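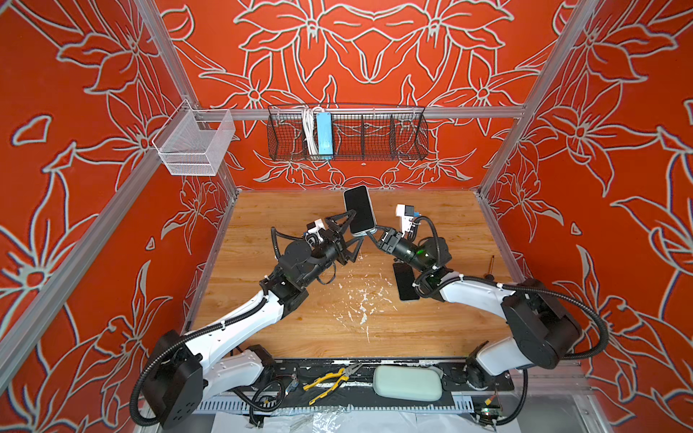

Lily-patterned panels and the wire basket on the rail.

Tultia Home Repairs Service
Interim report to the Pallard Fund
Prepared by Nkrumah Osei, service manager
May 5, 2025

Background

The Pallard Fund grant pays for small repairs and safety fittings in the homes of older and disabled tenants in Tultia and the villages along the Rakholm road. The work is the kind that falls between a landlord's duties and a paid tradesman's minimum charge: a loose stair rail, a door that drags, a shelf that has come off the wall, a key safe by the front door. Tenants pay nothing for labour. They pay for materials if they can, and the hardship budget covers the rest.

This report covers the period since the service opened for bookings. It follows the headings in the grant letter, with a short section on stock at the request of your grants officer.

Visits and bookings

We agreed a target of 25 completed visits a month. We missed it in the opening month, when the booking line was not yet staffed in the afternoons, and have met it in each month after that. The winter was busier than planned. Draughts, stiff window catches and outside lights made up most of the requests, and a good many callers rang for one thing and had a list ready by the time the fitter arrived.

Our rule is that a visit lasts as long as the booked job needs, up to half a day, and anything extra is booked separately unless it can be done with what is on the van. The fitters asked for this rule and it has kept the afternoon appointments closer to time.

The normal wait from first call to visit is now 8 working days. Requests involving a fall, a hospital discharge or a door that won't lock go to the front of the queue and have all been seen within 3 working days.

Cancelled visits are still a nuisance. Hospital appointments account for most of them and there is little to be done about that. We now ring the tenant the afternoon before — a text message was not enough, as many of the people we see do not read them.

Staffing

The service has two fitters and a part-time booking clerk. The second fitter started later than planned while we waited for references. The saving on that salary is shown under budget below, and we would like to carry it over.

Both fitters have completed the safe working at height course and the dementia awareness day. The asbestos awareness training was put off by the provider and is rebooked. Until it is done, neither fitter drills into textured ceilings or old soffit boards. Those jobs are passed back to the landlord, and we have told the tenants affected.

Home visits are made alone in most cases. Each fitter rings in on arrival and on leaving. Nothing has been reported under the lone working policy in this period.

Working with landlords

Permission has been the slowest part of the job. Tripathi Lettings, who manage much of the older terraced housing in Tultia, agreed a blanket consent for key safes, grab rails, smoke alarms and door furniture. We only have to contact them about work outside that list. It has made a large difference and we have asked two other agents for the same arrangement. One has said yes in principle. The other wants to approve each job and takes a week or more to answer.

Private landlords with one or two properties are mixed. Some are grateful, some suspect we are inspecting them. The booking clerk has written a one-page letter saying what we do and what we don't do, and the clerk now sends it before the fitter calls.

Budget

Spending on wages is under budget for the reason given above. Vehicle costs are over, mainly on tyres and an exhaust for the van, and insurance went up at renewal. Materials are close to the planned figure. The hardship budget was set at £30 per household, which covers a key safe or a pair of grab rails but not both. We have kept to the limit, but several tenants needed both and could not pay the difference. We would like to discuss raising it.

A full statement of income and spending has been sent separately by our bookkeeper.

Tools and stock

Stock was counted at the end of the quarter. Screws, wall plugs and hinges are bought by the box from the merchant in Rakholm, who gives us trade terms. Grab rails are ordered in white in two lengths, and we have stopped keeping the angled ones, which were hardly ever asked for. Key safes come from one maker only, so that a tenant who forgets how theirs opens can be talked through it on the phone.

Power tools were tested and labelled. One drill failed and was replaced from the repairs line. Hand tools are cheaper to lose than to track, and we have not set up a signing-out book for them. Things like a screwdriver or a tape measure get used on nearly every job.
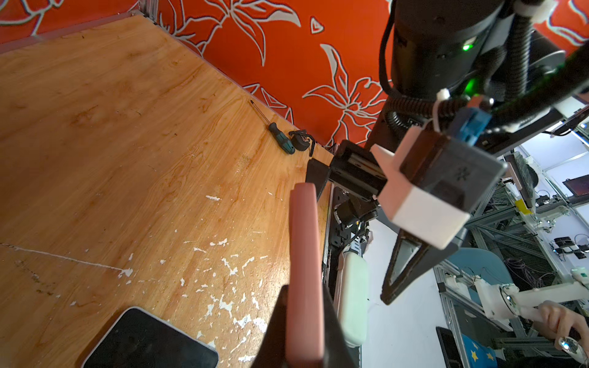
What tenants told us

Each tenant gets a reply card after the visit. Returns are fair. Most people are pleased with the work and with the fitters' manner. The complaints were about waiting, about dust left behind after drilling, and in one case about a rail fitted too high. The rail was moved the same week. Both fitters now carry a handheld vacuum and mark the height with the tenant standing beside them before drilling.

Two comments came up several times. People would like to be told the fitter's name beforehand, and they would like a choice of morning or afternoon. The first we do already from this month. The second depends on the route, and with one van we can't promise it for the outlying villages.

Next period

By the end of August we plan to:

— complete the asbestos awareness training and go back to the jobs put on hold
— sign the consent agreement with the second letting agent
— run a booking morning at the Rakholm surgery once a month
— replace the paper job sheets with a form the fitters can fill in on a phone

Points for decision

We ask the Fund to agree that the wages underspend can be carried forward, and that part of it can be moved to the hardship budget. We would also be glad of a date for the next monitoring visit, so that the fitters can keep the day clear.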